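Manipulation group: zipper task, progress to June

The student manipulation group has moved from rigid objects to soft ones. After two terms of blocks and cups, members voted for a single task for the rest of the year: grasp the pull on a small zippered pouch, draw the zipper open, release, and return to the start pose. The write-up is by Zübeyde Şimşekoğlu, with corrections from Nathalie Dierckx on the control section.

The task looks minor and is not. A canvas pouch has no fixed shape, so the position of the pull depends on how the bag has slumped. The tape buckles if the pull is drawn off axis, and the whole bag slides before the zipper moves unless something holds it. The first controller, Guerra, replayed a recorded path and took no account of any of this. It was retired in favour of Prekano, which estimates the pull position from the camera and updates the path during the draw.

The pouch is plain cream canvas with a small metal pull and a fabric loop at one corner. Members set it on the matte black table, where the outline separates cleanly from the background and the segmentation step needs very little tuning. The white wall behind has given more trouble. Small scuffs on the paint were being picked up as candidate pulls until the search area was cropped at the rear edge of the table.

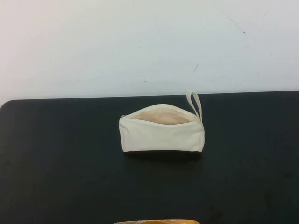 Vol. 12, No. 3 — Page 5

Partly open states are now logged as a separate class. Earlier logs recorded only open and closed, and a run that stalled halfway was entered as a failure with no further detail. Under the new scheme the group has 164 usable runs. Of these, 132 ended with the zipper fully open. Most of the remainder stalled at the end seam, where the tape turns down the side of the bag and the drag rises sharply.

Two changes are planned. The fingertip pads will be recast in a softer grade of silicone — the present ones slip on the pull when the approach angle is shallow. The loop will also be trialled as a hold point for a second gripper, subject to getting time on the Utine bench. Nathalie has asked that the force limit stay at its current value until both changes have been tested separately.

The simulation model, Flulla, is available on the group drive. It treats the canvas as a coarse mesh and does not reproduce the wrinkling of the front panel, so results should be used for reach and collision checks only.

Anyone wanting to label runs before the August demonstration should see Zübeyde in the lab. Labelling takes patience and no programming.

7 Jun 2019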